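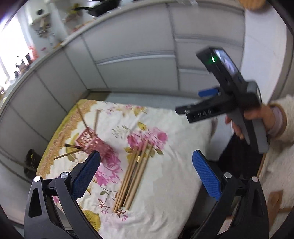 Bamboo chopsticks on a flowery tablecloth.

Bamboo: the grass that thinks it's a tree

What's the biggest grass you have ever seen? Maybe the long stuff down the back of the oval, the kind that tickles your knees and sticks seeds all over your socks. Well, there is a grass that can grow taller than a house, and pandas eat it for breakfast, lunch and dinner. It's bamboo!

Is it really a grass?

Yes! Bamboo belongs to the same big plant family as the lawn, and also wheat, rice and sugar cane. It looks like a tree because its stems are so tall and hard, but a tree trunk gets fatter every year as the tree grows. A bamboo stem doesn't do that. It pokes out of the ground already as wide as it's ever going to be, and then it just goes up.

The proper name for a bamboo stem is a culm (say it like "kulm"). Most culms are hollow, like a drinking straw. If you look at one you'll see rings running around it every so often. Those are called nodes, and inside each one there is a little wall that closes off the tube. The walls help stop the stem from buckling when the wind pushes it over, so a bamboo culm can bend a very long way and spring back up again.

How fast does it grow?

Super fast! Some of the giant kinds have been measured growing close to a metre in a single day. Imagine planting your feet next to a new shoot at brekkie and finding it up past your belly button by the next morning.

How does it do it? Part of the trick is that a new shoot has nearly all its nodes packed inside it from the start, squashed together like a folded-up telescope. When the weather is warm and there's been plenty of rain, the bits between the nodes all stretch out. The shoot also gets food from the older plants next to it, through underground stems called rhizomes (RYE-zohmes).

Clumpers and runners

Gardeners talk about two sorts of bamboo. Clumping bamboo has short rhizomes, so it stays together in a tidy bunch. Running bamboo has long ones that go exploring, under the lawn, under the fence and up in the middle of next door's veggie patch! If your family wants to grow some, ask at the nursery which sort it is before you bring it home.

The mystery of the flowers

Lots of plants flower every spring. Many bamboos hardly ever do. Some kinds wait 20 years, some wait much longer, and a few wait more than 100 years. Then a whole forest of them can flower at nearly the same time, drop their seeds and die. Scientists are still working out how the plants keep track of time. Wouldn't you love to be the one who solves that?

Who eats it?

Giant pandas are the famous ones, and they spend most of the day munching. Red pandas love the leaves, and so do the bamboo lemurs of Madagascar. People eat bamboo too! The young shoots are crunchy and go into soups, curries and stir-fries. They have to be prepared and cooked properly first, because raw shoots of many kinds can make you sick, so don't go nibbling on the one in the garden.

What can you make with it?

Almost anything. People have been using bamboo for thousands of years to make chopsticks, baskets, flutes, fishing rods, hats, paper, fences and bridges. In some cities builders still climb bamboo scaffolding on the outside of tall buildings. It's light, so it's easy to carry, and it splits neatly from one end to the other in nice straight strips.

Try this at home

Roll a sheet of paper into a tube and tape it. Now stand it up and balance a book on top. Then take another sheet the same size, lay it flat and try to stand it on its edge under the same book. Which one holds? Try fat tubes, skinny tubes and short tubes, and see what happens when you add more books!

Words to know

Culm: the stem of a bamboo plant.
Node: one of the rings on a culm.
Rhizome: a stem that grows under the ground.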